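Diary, Thursday, late

The sourdough finally rose!
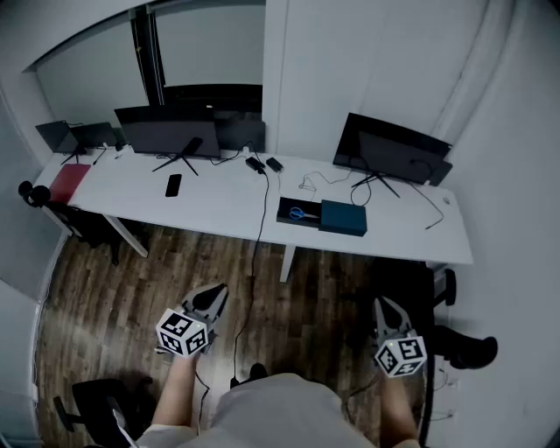

Neresska

I have to write this down before I go to bed, because I'm far too pleased with myself. Nine tries. Nine! The first few loaves could have held a door open, and the one from two weeks ago tasted mostly of vinegar. Tonight's came out of the oven tall and brown with a big crooked ear along the top, and I stood there in my oven mitts listening to the crust crackle like a kid with a bowl of cereal.

What changed? The flour, I think. I'd been using the cheap white stuff, and on Sunday I picked up a bag of Drevura rye at the market in Itley and swapped a little in -- 443 grams of white in the end, and the rest rye to make 500. The starter went wild for it. By breakfast it had pushed the lid up and was creeping down the side of the jar (I scraped it off the shelf and used that too, why not).

I also left the dough alone for once. No poking, no peeking under the towel every ten minutes. It sat on top of the fridge for over 9 hours and came out wobbly and full of bubbles, and it held its shape when I tipped it out!

Had two slices with butter while it was still too warm to cut properly, then a third with the end of the plum jam. The middle is a bit gummy. I don't care. Next time I'll give it longer with the lid off and maybe try caraway seeds -- or walnuts, if the shop has them.

Must feed the starter before bed. Also need jam.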